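News > Neighborhood > Swap Notes

January – by the Swap Notes editor

The winter clothing swap, and what I learned from my own closet

I hauled two garbage bags of clothes up the hill to the Gorcombe hall last month and came home with one and a half, so I'm calling that progress. If you've never been to the swap, the idea is simple. You bring what you don't wear, you get a token for each piece, and you spend the tokens on whatever catches your eye. It runs from ten in the morning until the tables are bare, or until the heating clicks off, whichever comes first. This time the heating lost.

We had a big turnout. The sign-in sheet and the token box get added up afterward, and the total for the winter round was 1292 pieces brought in, with 41 of them left on the tables at closing. Those went down to the thrift store on Ploltitar Street, who were very nice about me turning up five minutes before they locked the door with my hair full of rain.

I should say that I'm a terrible swapper. I go in wanting a raincoat and I come out with a velvet vest and a child's ski hat (I don't have a child, and I don't ski). This year I tried to be sensible and wrote a list on the back of my hand: raincoat, gray socks, one plain sweater. I washed my hands before the coffee and that was the end of the list. The vest is green, by the way, and I've worn it four times already, so I'm not sorry!

What did go well was the sorting. Last winter everything got dumped on the tables in whatever order it came through the door, and by eleven it looked like the inside of a dryer. This time we had sizes along the windows, coats on the rail by the stage, and a separate spot for kids' things. T-shirts still got their own table and still turned into a heap, because people pick up a t-shirt, hold it against themselves, frown, and drop it somewhere else. I do it too. I did it at least six times with the same shirt, a faded thing from some long-gone Zadness summer fair that I kept hoping would turn out to be a size bigger.

My favorite find of the whole season, though, is the kind of small silly detail you'd never go looking for in a store. A plain white tee is a plain white tee until somebody puts a little bear face on it, and then I want it very badly.

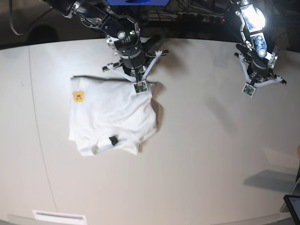
Getting your t-shirts ready for the spring swap

A few of you asked for this at the door, so I've written down what I do. None of it is hard and most of it can be done in front of the TV.

Wash everything first, even if it's been sitting clean in a drawer. Drawers have a smell. You stop noticing your own, but the rest of us haven't stopped noticing it, and I say that with love. Skip the strong scented stuff if you can. We had a few sniffly people by the kids' table and I'm fairly sure it was the fabric softener.

Check under the arms and around the neck in daylight. Kitchen light hides a lot. If the neck has gone wavy but the rest is good, bring it anyway and put it in the crafts box. The quilting folks will fight you for soft old cotton, and I've seen a stack of worn-out tees turn into a very handsome bath mat.

Turn shirts with patches or prints inside out for the wash and don't iron straight over the design. I melted a perfectly good dinosaur that way. If a patch is lifting at one side, a few stitches will hold it, and you don't need matching thread unless you're fussier than I am.

Leave the size label in, please. I know they itch. But a shirt with no label gets picked up and put down all day long – see above, me and the fair shirt – and it's usually still there when we're stacking chairs. If you've already cut it out, a bit of masking tape inside the hem with the size written on it works fine.

Fold them if you like, but don't lose sleep over it. I used to spend a whole evening making neat little squares, and then the first person through the door would dig to the bottom of the stack and my evening was gone. Rolling them into a tote bag is plenty.

Odds and ends

The spring swap will be at the Pillay Road annex while the Gorcombe floor gets redone. Same start time, much less parking, so walk if you can or share a ride. The annex does have a proper mirror, a full-length one, and I'm more excited about that than a grown woman should be. At Gorcombe we've all been squinting at ourselves in the glass of the trophy cabinet.

We could use more hangers, the sturdy kind, and a second clothes rail if anyone has one folded up in a garage. Shoes are fine this time as long as they're in pairs and tied together. We ended up with two left boots in different sizes last month and I'm still hoping somebody comes to claim them. They're in a bag behind my front door, and I trip over them every morning.

Unused tokens from the winter round are still good in spring, so check your coat pockets. I found three in mine, plus a mint.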